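Section 4: Bagging and Unbagging at the Sorting Table

Kunby Household Packing Guide, set-up and use
Revised 2021-08-19

This section covers the handling of light grocery items with a thin plastic carry bag on a flat table. It applies to bags taken in with shopping and to bags reused for packing. Heavy goods, glass and chilled food are dealt with in Section 7.

4.1 Setting out the table

1. Clear the middle of the table. Leave a space wide enough for the bag to lie flat with items on all sides of it.
2. Move boxes, storage bins and crockery to the back of the table. Folded cloth items may stay in their bin.
3. Stack plates with the largest at the bottom. Keep the stack away from the side you will be pulling the bag towards.
4. Lay the bag in the cleared space with its opening facing you.
5. Place the snack packets on or beside the bag. Do not stack them. 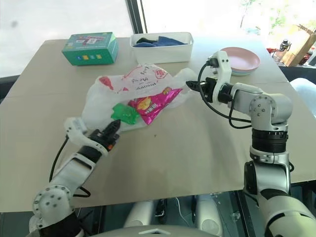 Reading time for this section: 4 minutes

Note: A crumpled bag does not need to be smoothed before use. It only needs to be free of knots, and the opening must be easy to find.

Caution: Items resting on a bag will move when the bag is lifted. Check whether anything is lying on the plastic or tucked under a fold before you take hold of it.

4.2 Opening the bag

1. Find the two handles. On printed bags, the handles are usually at the end closest to the top of the print.
2. Take one handle and raise it until most of the bag is clear of the table.
3. Let the loose side fall open. If the sides cling together, rub them between two fingers near the rim.
4. Hold the other handle down and outward to widen the mouth.
5. Check the inside for receipts and small wrappers. Remove them.

Note: The standard Pulley carry bag measures 318 mm across the mouth when laid flat. Narrower bags can be used, but large chip packets must then go in on end.

4.3 Items kept outside the bag

When a bag is lifted for opening or emptying, set its contents to one side first. Packets should lie flat. Bottles should be stood up where there is room. A small bottle lying on its side may be left that way for a short time if the cap is tight. 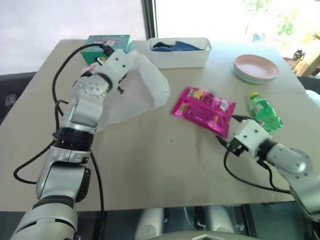
Mohamedi

Caution: Foil packets puncture easily at the end seams. Do not drag a packet across the table by its corner. Slide it with a flat hand, or lift it by both long sides.

4.4 Loading

1. Put bottles in first, cap up, against one side of the bag.
2. Add boxed goods next to the bottles.
3. Place snack packets on top, flat or on a slight angle. Do not press them down to make room.
4. Stop loading when the contents reach the base of the handles.
5. Bring the handles together and lift slowly. If the bag leans, set it down and move the bottle closer to the centre.

Do not load more than 16 small items into one bag. For trays fitted with the Cledcombe divider, see the table in Section 5 instead.

4.5 Storing empty bags

1. Lay the bag flat and push the air out towards the mouth.
2. Fold it lengthwise twice.
3. Fold from the base up to the handles.
4. Place it in the bag drawer or a lidded bin.

Caution: Keep all plastic bags out of reach of babies and small children. Discard any bag with a split handle or a hole in the base.

Continue to Section 5, Trays and Dividers.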